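Bench notebook, Mutelby cell, January 26, 2018

Fault on the Lirnus arm today. In the pick test the gripper did not stop at the force limit. The fingers closed on a block and kept pushing, the motor current went up, and the controller gave the overload alarm only after almost 15 seconds. It should cut at 2. I pressed the emergency stop myself on the second try. Nothing is broken on the arm, but one try left a mark on the block.
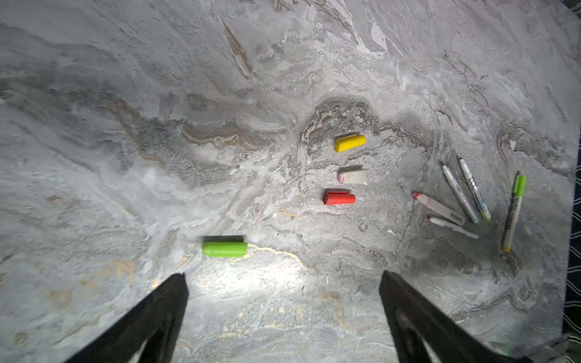 The limit in the setup file is 10 N, I have checked it in both copies. So the number is right and the controller is not reading it. After the Beson update in November we had to enter the limits again by hand, and I suspect that one field is still in the old units. I did not find it in the manual. The log shows 300 in the place where I expect 10, and I do not understand where this comes from.

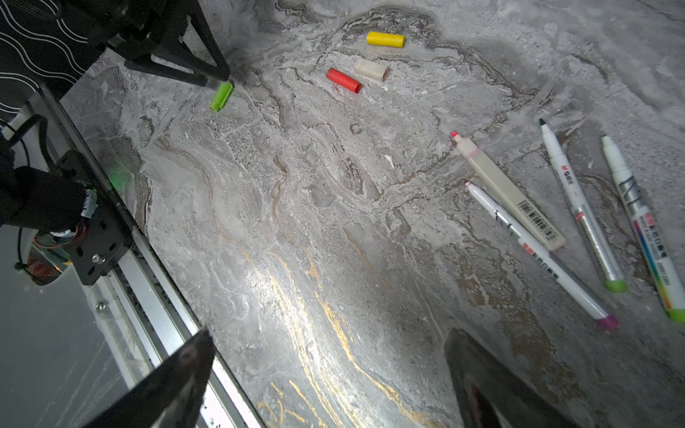

Until this is clear, please nobody runs pens, caps or anything thin at full speed. Use slow mode and keep a hand at the stop button. Fingers out of the cell also when the arm is standing still, it can close again after the alarm is reset. I saw this one time and it was fast.

To do:
Send the log to Abubakari and ask about the units.
Repeat the test with the old firmware, only on foam.
Check if the second arm has the same value. I did not look at it yet.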